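Terrazzo print on the walls AND marble on the floor, too much?

Home & Garden Help > Small Spaces > Surfaces and finishes

Asked by Eglė Grīnberga in August
2 answers

Hi all, hoping some kind soul with a better eye than mine can talk me through this one. I'm doing up a little three-sided nook off our back hall where I do my sorting and mending. It's small enough that I can reach both side walls from the middle without stretching, so whatever goes up is going to be right in my face every day.

I've fallen for a terrazzo print. Not the polite speckly kind, the big chunky kind, with irregular flat chips in black, mustard yellow, pale pink and a soft blue-grey, all crowded together on a white background. Some of the black and yellow chips have tiny white dots on them, which I didn't notice for ages and now can't stop looking for. My plan is the same print on the back wall and both sides, with a grey-and-white marble pattern on the floor. I had also thought of finishing the corners with plain aluminium, because I'm hopeless at matching a busy pattern around a bend and a bit of metal would cover a multitude of sins.

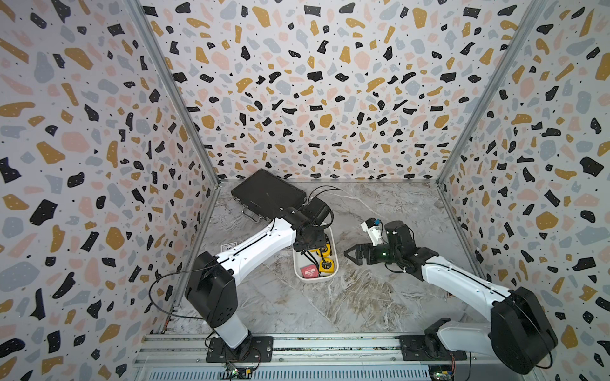
My sister-in-law thinks two patterns in one tiny space is a recipe for a headache. My husband says he doesn't mind as long as he isn't the one hanging it (fair enough, he did the laundry ceiling and still brings it up). I've got a budget of 2,000 for the whole nook, including a shelf and a decent light, so I can't really afford to do it and then hate it.

So I suppose what I'm asking is: does the marble fight with the chips, or does it settle down once you've got your bits and pieces in there? And will I be able to find anything I put down? I'm forever losing scissors as it is. I use a white basket for whatever I'm working on and an old black case for the tools, if that makes any difference.

Thanks in advance, and sorry for the essay!

Answer from Kadri Pētersons
Marked as helpful

Oh, I do love this, Eglė, and I don't think your sister-in-law needs to worry nearly as much as she is. I did something similar in our mud room a few years back (pebbles on the wall, veined vinyl on the floor) and I was awake half the night before the first sheet went up. I'd do it again tomorrow.

What makes two patterns get along is mostly the scale and the colour. Your chips are hard-edged and there are a lot of them, while a grey-and-white marble is soft and wandering, so the floor gives your eyes somewhere to sit down for a minute. You've also got white in both and a greyish tone in both. If you'd told me a brown marble I'd be writing you a very different answer. I would pick one where the veining is fairly pale, and get a proper big sample, because the little squares they post out tell you next to nothing.

On the corners, go with the aluminium. A plain silver upright gives each wall a clean place to stop, and you can cut your print a touch generous and tuck it behind. Carry a thin strip of the same metal along the bottom of the back wall too, where the wall meets the floor. That join is the spot where the two patterns bump straight into each other, and a little line between them does a world of good. Measure each corner at the top and the bottom before you cut anything. Mine were out by 2 cm over the height and I only found out once I had the trim in my hand — there may have been some language.

As for losing things, your black case will be fine. A big plain shape on marble is easy to spot, and a scuff or two won't matter. The white basket will be a bit quieter against a pale floor but it's still a good solid shape. Small things are another story. I tie a bit of red ribbon on the handles of my scissors, red being a colour you haven't got anywhere in your scheme, and I haven't lost a pair in ages. Well, one pair, but I blame the dog.

Do keep the shelf plain. And put the light up before you decide you don't like anything, as a patterned wall under a bare bulb looks dreadful at nine at night and perfectly lovely once it's lit properly.

Answer from Min-kyu Bae

I'd do the back wall only and paint the sides white. Cheaper as well. But I don't like terrazzo much so maybe take that with a grain of salt.

If you're using peel and stick, wash the walls first and leave them overnight.

Comment from Eglė Grīnberga

Thank you both so much! Kadri, I've ordered the big marble sample and I'm off to dig out some red ribbon. Min-kyu, I did think hard about just the back wall, but I've taped up a few offcuts and I keep wanting more of it, so I think all three sides it is. Does anyone know if the aluminium trim can be cut with an ordinary hacksaw, or do I need to borrow something?

Comment from Kadri Pētersons

Hacksaw with a fine blade is plenty. Wrap some masking tape around where you're cutting and go slowly, then give the end a rub with a file so it doesn't catch on your sleeve.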